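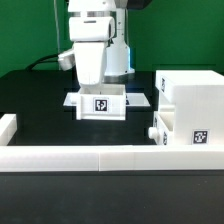
A reader of the last post objected that sorting my backup drive by file type was a waste of an evening, and that the only thing worth sorting by is date. The objection is fair for photographs. For everything else on the drive I disagree, and the numbers from the second pass are below.

The drive is a Lucero external, formatted once and never reorganized. It held 3,000 files in one folder and a tree of subfolders named "old", "old2" and "misc". I ran Zornoron over it with content hashing turned on and name matching turned off. It flagged 1,000 exact duplicates. Most were PDF manuals and installers that I had downloaded again instead of looking for the first copy.

Date sorting would have missed nearly all of them. A copied file often gets a new creation date, and the modified date depends on which tool did the copying. Two identical files can land years apart in a date tree. Hashing ignores both fields.

After the duplicates were gone I split the rest by extension, then by size. Anything over 200 MB went to its own folder – mostly disk images, and I kept two. The job took 90 minutes, including one restart when the USB cable came loose.

Photographs did go into year and month folders, using the capture date in the metadata. Scans have no capture date, so those sit in a separate folder until October, when I plan to rename them by hand.

Still open: 200 text files with no extension.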